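Getting a small mark out of white fern print?
2 min read 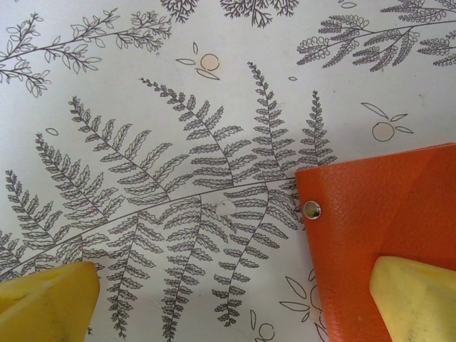 Fern print, mark near the middle of the long stem

saodah_w
Small pale beige mark on my white fern print, right on the stem. It's a Kania one, black line drawing. I don't want to fade the ink. Any ideas?

GFontes
Cold water and a drop of washing-up liquid. Dab, leave 5 minutes, rinse.

Irais Q
I'd go straight to oxygen bleach. Dabbing leaves a ring.

GFontes
Not on a print you haven't tested. I lost the black on a pillowcase that way — went brown.

Irais Q
Mine's had it since May and the lines are fine. Try the hem first if you're worried.

jericho.b
Is there a pale orange circle in the print as well? Bleach might take that before the black.

saodah_w
Yes, there is. Will try the washing-up liquid on a corner tonight.

Contact | © Lustthorpe Home Forum | Back to top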